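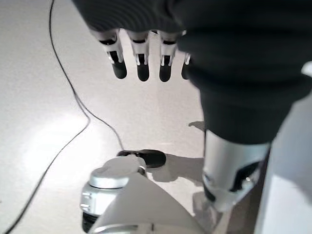 What is the Trollero teaching kit?

A pair of gloves, a base station and a licence for our recording software, Gridudard. You put the gloves on, a two-armed robot with hands copies you, and what it did gets saved so it can have a go by itself later.

The kit suits people who know exactly how a job should be done and would sooner retire than write it out as code. Most operators get the hang of moving the arms in 15 minutes. Getting the hang of the thumb takes longer, and you will say things to it you wouldn't say to a colleague.

We suggest 40 clean demonstrations per task before you train anything. Clean means no dithering. If you stop to scratch your nose, Gridudard will faithfully record the robot going for a nose it doesn't have.

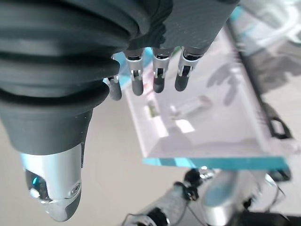

Jocelyn Pascual wrote in to say that two-handed jobs were the ones she had put off longest, and that she now does them first thing, before her coffee, while her hands are still slow. Her tip is to let one hand settle completely before the other starts. We've pinched it for the manual.

Recordings can be trimmed, labelled and binned from the same screen. Bin generously. A bad demonstration kept out of sentiment will come back
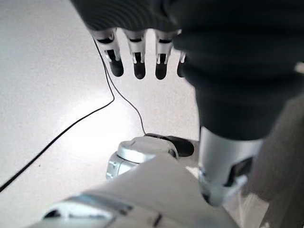
as a habit, and habits take some 2 hours of fresh recording to shift. The pause pedal is your friend: tap it, rearrange yourself, tap again, carry on.

In the box: gloves (pair), base station, pause pedal, 4 spare finger straps. The colour is grey. We did ask about other colours.
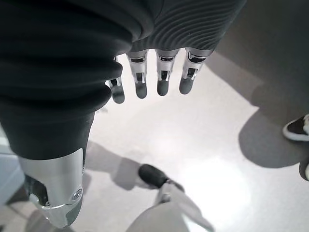 Four-fingered hand with ribbed sleeve, fingers down.

Optional extras: Begović wall bracket, Undton carry case. Orders in by noon Wednesday go out the same week.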